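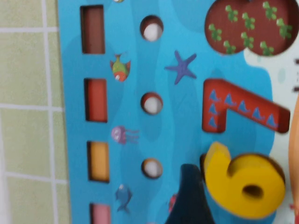 The wrist cam's view of the number puzzle, with the 7 and the 6 both in shot.

So the arm has eyes now! If you've been following along since I dragged the first box of parts into the shared workshop in December, you'll know the plan was always to get a camera down at the wrist, and you'll also know how long I put it off. I hate running cable through joints. It rubs, it snags, it works perfectly until you turn your back and then it doesn't.

Tove Laxdal, who has the bench next to mine, finally got sick of hearing me whinge and handed me a reel of the really floppy silicone stuff she uses for her own projects. Two evenings later the camera was on. I left a big lazy loop at the elbow and clipped the rest down with little printed saddles, and I've had no dropouts so far (touch wood).

The puzzle is my favourite bit. I'd been practising with plain blocks from the offcuts bin and I was bored silly, so I went looking for something with more colour and more awkward shapes, and came home with this underwater one. It's got a purple starfish and a jellyfish on it and I'm far too fond of it for a grown adult. The numbers are lovely and chunky, which suits my fingers — the robot's, I mean — and the 6 has that hole in the loop, so there's more than one way you could go about grabbing it. I'm coming in from the outside for now.

A 7 is a rotten shape to pick up, by the way. All the weight is off to one side of wherever you'd naturally grab it, so it wants to swing round on you. A 6 is friendlier, but it's round where you'd like it to be flat. I've ended up putting thin rubber on the inside of the fingers, cut from an old bike tube, and slowing the close right down.

Software-wise I've called the whole mess Traltska, because a folder named arm_test_final_new was getting embarrassing. At the moment it's mostly me driving with a joystick and Traltska writing everything down. I've got 183 runs saved and 3,471 stills pulled out of them, and I'm slowly labelling those in front of the telly. Don't ask me how slowly.

The focus is still bugging me. Anything right up close goes soft, you can see it on the yellow 6, and that's exactly when I'd like a sharp view of where the fingertip is. The lens is supposed to screw in and out but mine was glued at the factory, so next job is a hairdryer and some very gentle pliers. If I wreck it, there's a spare in the drawer.

After that I want to redo the wrist bracket, version 3, with the camera tilted a touch more towards the fingers. If anybody's got a favourite glue for rubber on printed plastic, pop it in the comments, mine's already peeling at one corner.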